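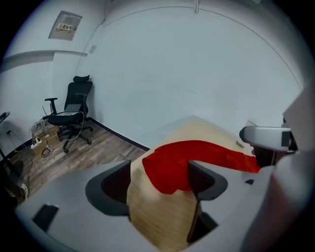

A red cloth lying loosely crumpled on a light wooden desk.

Desk cloth

A desk cloth (you'll also see desk duster, table rag or plain old wiping cloth) is a piece of fabric kept on or near a work table for dusting, drying and mopping up small spills. I've looked after this entry on the Lanincombe household wiki for a while now, and I'm still surprised how much there is to say about a square of fabric! What follows is my best attempt at putting it in order. Please fix anything I got wrong.

Name

I use "desk cloth" for anything that lives where people sit and work, and "dishcloth" for anything that lives by a sink. The line gets blurry fast. Plenty of shared rooms have one pile of cloths that does the lot, and then the name depends on who you ask. A tablecloth is a different animal and has its own entry, although I have seen a small one demoted to wiping duty after a run-in with an iron.

Material

Most of the ones I've owned were cotton, microfiber or some blend of the two. Cotton drinks up a lot of water and can take a hot wash, but it sheds when it's new and leaves lint on anything dark. Microfiber grabs dry dust wonderfully – it also grabs hair, crumbs and the rough skin on your fingers, which some people can't stand. Old T-shirts and pillowcases work fine too. Cut the seams off first or they'll drag grit across the surface.

Color

Bright colors are popular for a very practical reason: you can find the thing. A red cloth shows up on pale wood from across the room, and a beige one vanishes. Some workplaces go further and give each color its own job, with red often kept for restrooms, so if you're bringing a red one from home it's worth asking what red means there. New red cotton can bleed. I wash mine alone the first couple of times, and I don't leave it sitting damp on unfinished wood.

Folding and laying out

The usual way is to fold the cloth in half and then in half again, so you get a pad that fits under your palm. Wipe with one face until it's dirty, turn it over, then refold to get at the clean parts inside. With a bunched-up cloth you mostly push dust into the corners and miss the strip along the edge.

To fold one that has been dropped in a heap, I find two neighboring corners, lift, give it a shake and lay it down flat before I do anything else. Smooth from the middle outward. Square cloths are easy; the long skinny ones are a pain, and I roll those.

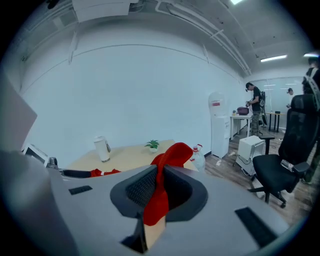

Tanveer Talpur left a note on the talk page saying the folding section skips the most useful step, which is to clear the drinks off the table before you shake anything out. He also thinks two cloths should be the normal setup, one damp and one dry, and that the dry one should do the last pass on wood every time.

I agree with both points, and I've left his wording alone. My own dry pass follows the grain, starting at the far side and working toward me.

Washing

I wash cotton ones at 60 degrees Celsius (I have a European machine) and hang them over a rail. Skip fabric softener, especially with microfiber – it coats the fibers and the cloth starts smearing water around. A cloth that smells sour after drying needs another wash, or it needs to go in the bag for bike chains and paint.

Shop brands

Three names come up in our wiki's discussions. Lovitz sells a plain hemmed cotton square in packs of 13, an odd number I have never found a reason for. Rollurel makes a tear-off kind on a roll, washable a few times, handy for a shared room. Zaugg does a thicker waffle weave that I like for spills and find useless for dust. The older version of this entry had a price table, which I took out in November after every single figure in it went stale.

See also

Dishcloth; Tablecloth; Chamois; Lint; Care of unfinished wood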